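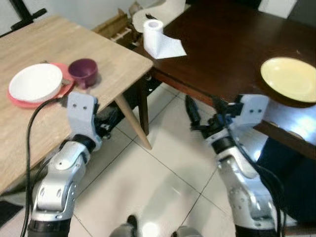

Two tables pushed corner to corner, with the pink plate and bowl on the light one and the paper roll on the dark one.

If you have more people coming to lunch than your table can hold, please don't rush out and buy a bigger one! We have been getting by with two mismatched tables for years now, one pale and oak-colored, the other a dark reddish brown, and I have grown very fond of the arrangement (even if my sister-in-law in Wikodcombe still asks when we are getting a "proper set").

Give each table its own job. Ours is eating on the light one and wiping, serving and setting down on the dark one. Spills and crumbs hide on dark wood, so run your palm over it before you lay anything out - you'll feel what you can't see.

Stack as you set. A bowl goes on its plate, and the spoon gets tucked between the two with just the handle poking out. My old neighbor Kamran Hashmi taught me that one when we had 14 for a birthday in March and only one tray between us. You carry the whole place setting in one trip and the spoon doesn't go skating off onto the floor. Do keep your thumb on the bowl, though, particularly if you have tile like we do.

Cups are another story. Small ones with a handle love to wander toward the front edge of a table, and one good elbow will finish them. I slide mine back a hand's width and turn the handle to the side.

Now, the toilet paper. Yes, I keep a roll on the table! It is cheaper than paper towels, it stands up on its own, and for a dribble of soup or a sticky little chin it does the job nicely. Tear off a length beforehand, fold it over and lay it flat next to the roll, and you won't be fumbling one-handed later on. It's no good for a big spill (it goes to mush), so keep a cloth handy for those.

Last thing, check the legs. Two tables that meet at a corner will creep apart over a long lunch, and stick-on felt pads slide too easily on smooth tile. Rubber ones grip much better. Wipe the feet first, let them dry, press the pads on and leave them 60 minutes before you put any weight on the top.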